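Barometer reading against the airfield, month two. Thread. 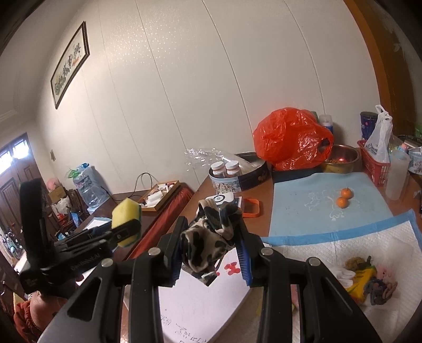
Maeve Ó Néill asks whether I set the Lulley to sea level pressure or left it on station pressure. Sea level. I'm at 147 metres here in Prastwood, so the two are well apart and you have to tell it your height in the menu.

It comes out of the box set to zero metres. Hold SET and MODE together until the altitude flashes, then go up in steps of one. Slow, but it keeps the figure if the batteries die.

The airfield at Etside gives its reading at 20 past the hour. I wrote mine down at the same time every morning through July. Mine was low on most days, never by more than 1 hPa.

I've put in an offset of +0.6 and left it alone since.

The forecast icons are not worth much. It showed rain for most of a dry week. I go by the 24-hour pressure graph.

Rajkumari Srivastava wants the lowest I've had. 978, in the February gale. That was on the old Cao dial, so don't hold me to it.

Next lot of readings at the end of August.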